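Lostari gripper kit trial - progress report
20 July 2025

Hi all, time for another update on the Lostari kit, and I have a lot more to say than I did in June!

We're two weeks into the trial at the Buenaventura site. The arm is mounted, the wrist camera is wired in, and the Traka software is talking to both of them without dropping out (the first cable was bad, and Lostari mailed us a new one at no charge). Setup took me 45 minutes the second time, down from most of a day, so the new manual is a big step up.

Most of my time has gone into packing waste, the stuff you asked me to focus on. Cardboard is easy and I've stopped worrying about it. Clear plastic is where the kit has to earn its price - glare off bubble wrap can wash out a good part of the camera view, and the software has a hard time deciding where the sheet ends and the floor begins.

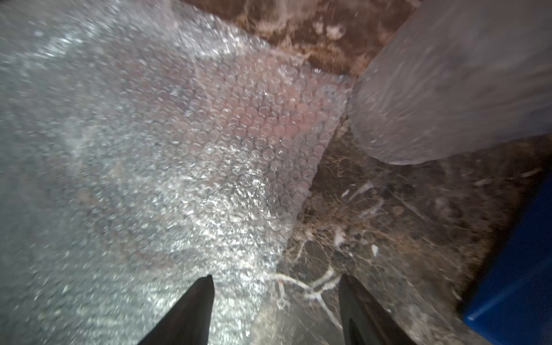
I've been trying slower approaches and a lower camera exposure, and I like the second one better so far. Lostari says a matte filter is coming as an add-on, but they won't give me a price yet, so please don't put it in the budget.

The fingers themselves I'm happy with. The narrow tips get under a loose edge nicely, and swapping a pair takes almost no effort.

Still to do: the longer runs, the side-by-side with the Torketari kit, and a proper answer on the service plan. I need two more weeks on site for that, and I'll send the cost sheet separately once the last invoice shows up.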